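Montes: the national budget, now in a box

I have wanted to run a finance ministry since I was old enough to complain about one, so when Enness brought out a new edition of Montes I paid for it with my own money, which already puts me ahead of most finance ministers.

Montes is a tabletop policy simulator. You and up to five friends govern a small, indebted country called Skundinura. You get a tax board, a deck of spending cards, a deck of crises and a pad of forms on which to write your manifesto. The first edition came out in 2019 and had a reputation for ending friendships over fuel subsidies. The new one has a shorter rulebook and a deeper crisis deck, so it now ends them faster.
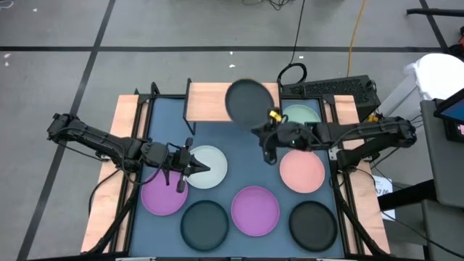
Each round is a fiscal year. You set income tax, sales tax and tariffs, hand out what you've raised, and then turn over a crisis. Your approval score starts at 100 and goes down. I'm told it can go up. In our first game I cut the bread subsidy in year two, on sound economic principles, and was out of office before year three with my principles intact and 11 points of approval to my name.

What the designers get right is the delay. Spend on schools and nothing happens for 3 rounds, by which time somebody else is in power and taking the credit. Spend on a highway and you get your approval right away, along with a maintenance bill that lands on your successor. I have read long books on development that explained this less clearly.

The quota cards are the touchy part. They let you reserve contracts or college places for poorer regions, and the game won't tell you whether you should. Leave them in play too long and they turn into "patronage," which pays you approval while quietly draining the treasury. Pull them too early and the regions riot. Our table argued over one of these for longer than we spent on dinner. 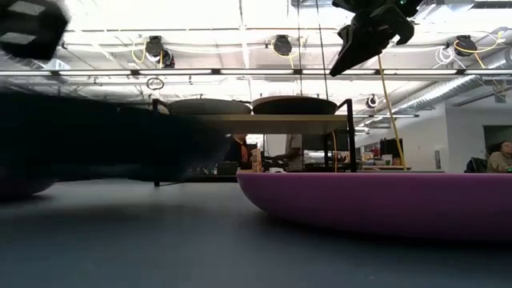 Purple-pink plate on a dark tabletop, side view.

Now the complaints. The central bank rules read as though they were translated from a language that has no word for interest. The companion app, made by Jedel, is supposed to track your debt, but it rounds everything to the nearest 1000, a habit I had hoped was confined to real treasuries. And the opposition leader has almost nothing to do except object, so give that seat to whoever enjoys it. You know who it is.

Solo mode exists. I won easily and did not feel popular.

Worth buying if you follow this stuff anyway. Skip the app and use a pencil.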